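Home News Reviews Opinion Back Issues Subscribe Contact

Let the Knots Pile Up: In Praise of a Practice Kit 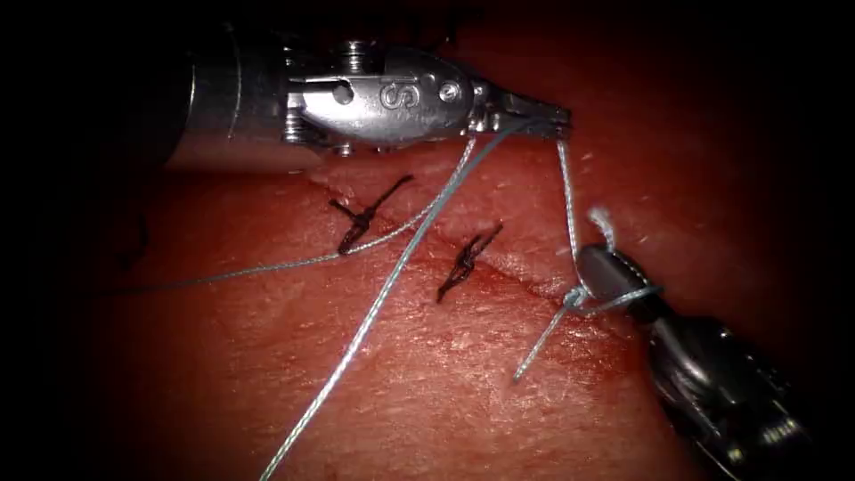 Vol. 28, No. 3

I have wanted somebody to sell a decent suturing course for robotic instruments for as long as I've been writing in these pages, and Mestilar has finally gone and done it. The Skinedon kit is a set of synthetic tissue pads, a box of braided thread and a workbook of 49 drills, and you use it with whatever training console your hospital already owns. I spent most of the winter with it. I love it!

What I love is how plain it is. You get a pinkish-red pad with a long straight cut across it, and you close the cut. Two stitches in, you're winding a loop around the jaws of the second instrument for the next one, the thread is running off in every direction, and one end has gone to fluff. Anyone who has trained on these systems knows that moment (and knows the urge to start over with a fresh strand). The workbook tells you to carry on, and I think that's exactly right.

Simulators are wonderful for learning the pedals and the wrists, and I still use the Flundusik package at home. But simulated thread behaves too well for my taste. Real braid frays, catches and wanders across a stitch you've already tied, and you have to manage all of it with your eyes, because on our console your hands feel next to nothing through the controls.

Lesia Didenko, who runs our skills room, disagrees with me about the price. A full kit costs 400 dollars and the pads do wear out. Her view is that the old Vávra foam blocks did the job for years, and she has a point for first-week trainees, who mostly need to learn how to pass a needle from one side to the other. Past that stage I'd argue hard for the better pad. The edges of the cut meet in a little ridge when you've pulled the knot down properly, and I find that small bit of feedback worth a good deal of the money.

I do have complaints. The workbook's drawings are tiny, the thread box doesn't close well, and I'd like a curved cut as well as the straight one. Mestilar says curved pads are planned for September.

Princess Navarro, a second-year resident, borrowed my kit over a long weekend and returned it with every pad used up. I've ordered two more, and she's getting one of them.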